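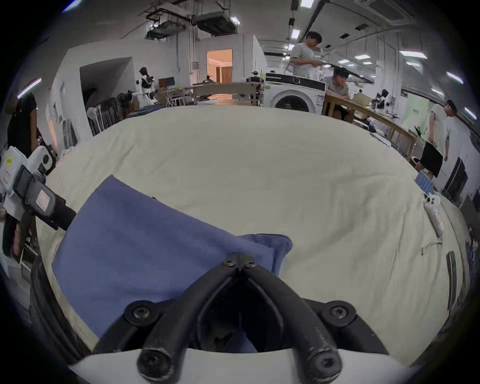 The amateur radio astronomy group at Cistholm has been listening to the hydrogen line since June, using a small dish on the roof of the old Castillo dairy. Hydrogen gas in our galaxy gives off a faint radio signal at a known frequency, and a dish two meters wide is enough to pick it up on a good night. The trouble is everything else that gives off radio noise. Members who want to try this at home should start with the room the receiver sits in. Abena Essien runs hers in a spare bedroom and says phone chargers and cheap LED lamps are the worst offenders. A bed with an off-white sheet and a crumpled blue cloth on it gives off nothing at all, so soft furnishings can stay where they are. Unplug the lamps first, then work through the chargers one at a time and watch the noise level on the screen.

Renato Estrella has now gone through the first 31 nights of data from the roof. Most of the unexplained spikes came from two sources. One was a failing power supply in the building next door. The other was a weather sensor that sends a short burst every 60 seconds. Once those were removed, the spiral arm signal showed up clearly on 10 of the nights. He has put the cleaned files in the shared folder, with a note on each one saying what was taken out. Please keep the file names as they are, or the plotting script will skip them.

The script itself is called Otenon and was written by Jerome Lumanlan. The new version reads the receiver output directly and no longer needs the text export step. It still crashes if the computer clock changes during a run, so turn off automatic time updates before starting and set the clock by hand. 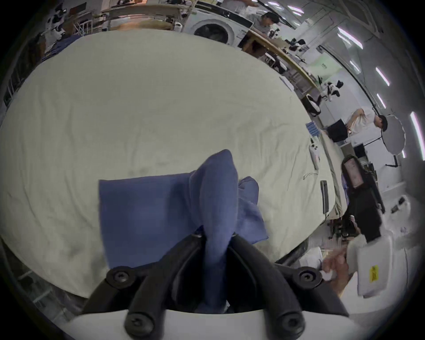

Could a dish this size pick up a signal from another civilization?

Only if it were very strong and pointed almost straight at us. Our dish is good for mapping hydrogen and for learning how to tell a real signal from local noise. Serious searches use much larger antennas and compare several sites before anyone gets excited.

Shiela Belmonte is looking into a second dish at Grarkcombe for that last purpose. A signal that appears at both places is less likely to be somebody's microwave oven. The site has power and a clear view to the south, but the mast needs a new base plate and the cable run is long. Anyone with spare low-loss coaxial cable should get in touch with her.

Telma Mansilla will lead the next beginners' evening, starting at 7 p.m. in the upstairs room at the dairy. She will cover how to build a horn antenna from foil-covered board and how to read a basic spectrum plot. Bring a laptop if you have one. Parking is at the back, and the side door will be open until 7:30.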